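Keeping a dark work surface clean

My table has a big dark mat, and at first I regretted this color. Every crumb and every spot of water is visible. After three years with it I have my small habits, and I write them here for others.

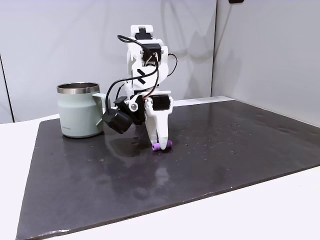
Small things should have a fixed place before you start to wipe. I learned this from my neighbor Canan Dönmez, who lost a button under her sewing mat for a whole November. On a dark gray mat I like to use pieces in a light color, like the small purple one with the rounded ends, so the eye finds them quickly. Dark screws I put in a jar lid - always the same lid.

For water, do not rub in circles. Lay a dry cotton cloth flat on the drops, press, lift, and then pull it once toward you. Paper towel leaves dust on a shiny surface.

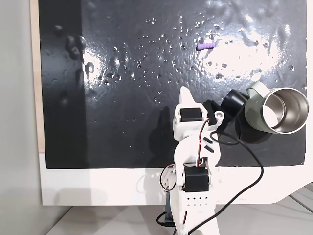
Water drops on a glossy black board, with a sage-green mug on its side.

Mugs with a steel inside I dry at once, also under the handle. The cloth must be washed without softener, or it makes stripes.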